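Folding a denim jacket flat for a shallow drawer
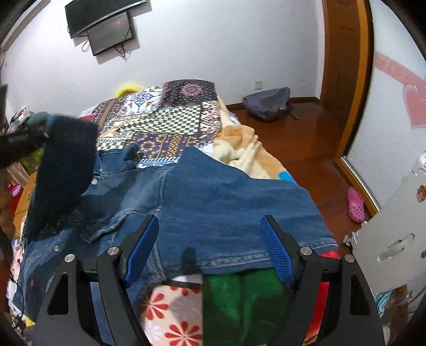 Laundry and Clothes Storage

Posted by Wissam Nimri
December 15, 2020

I am trying to settle on one fold for denim jackets and would like advice from anyone who stores them flat. The jacket is a mid-blue one with metal buttons and a flap pocket. I fold on the bed, on top of a patchwork quilt, as I have no table wide enough.

The drawer is 130 mm deep on the inside. It is the bottom one of a Peswood chest, and the runners are stiff, so anything that stands above the side panels catches on the drawer above. Hanging is not an option at the moment because the rail is full of coats until spring.

What I do now is lay the jacket out, bring both sleeves across the front, fold the sides in and then fold the whole thing up from the hem. The result is thick in the middle and thin at the ends. The sleeves are the problem. They cross over each other and over the button band, so there is a ridge down the centre which no amount of pressing removes. After a week in the drawer the front panels have a hard diagonal crease where the cuffs have been.

Two things I would like to know. Should the sleeves go to the front or the back? And should the jacket be buttoned first? I have read both answers to the second one and neither gave a reason.

I would also be glad of advice on small wet spots. If there is one on the front, does the whole jacket need airing, or can it be folded once the surface feels dry?

Carla Smadi

Sleeves to the back. The front of a denim jacket already carries the button band, the pocket flaps and the seams around them, and adding two sleeves to that side puts all the bulk in one place. The back panel is much plainer and can take them.

The order I use:

Fasten the second button from the top and the bottom one. Leave the rest open. With every button done up the front pulls slightly and will not lie flat. With none done up, the two halves slide apart when you turn the jacket over.

Turn it face down. Smooth from the collar to the hem with the flat of the hand. Pull the side seams outwards until they are straight.

Fold one side in by a third, taking the sleeve with it. Then turn the sleeve down so that it runs parallel to the side seam, with the cuff pointing at the hem. Repeat on the other side. The sleeves should lie next to each other and must not overlap. If they do, you have folded in too much; open it out and take a narrower strip.

Fold the hem up to the base of the collar, once. Do not fold in three. A jacket of ordinary weight in three layers will be too thick for the drawer you describe, or at least it was for mine, which is a similar depth.

Turn the collar up before the last fold and let it stand proud of the bundle. A collar pressed flat under the hem takes a crease along the wrong line and it is tedious to get out.

On the bed: a quilt is soft, so the jacket sinks and you end up folding creases in without noticing. Pull the quilt tight first, and push any loose blankets well to one side so that a sleeve does not rest on them. A large tray or a sheet of stiff card under the jacket is better still.

As for damp, I would not fold it on the strength of how the surface feels. Denim dries on the face first and the seams and pocket bags stay damp for hours. Feel the inside of the cloth behind the spot. If it is at all cool to the touch, leave the jacket open over a chair back overnight.

Cheema887

just roll it. sleeves in, roll from the collar down, done. been doing mine that way for 12 years and no creases worth mentioning. might be too fat for your drawer though, I keep them in a box

Wissam Nimri

Thank you both. I tried the roll and it stands above the side panel, so it is out for this drawer. It may do for the box on the wardrobe.

The face-down fold works. It took me two attempts to get the sleeves side by side, as I was folding in nearly half of the width the first time. The drawer now closes with the jacket in it and a jumper alongside. I left the collar up as suggested.

I will use a sheet of card next time. The quilt does shift about.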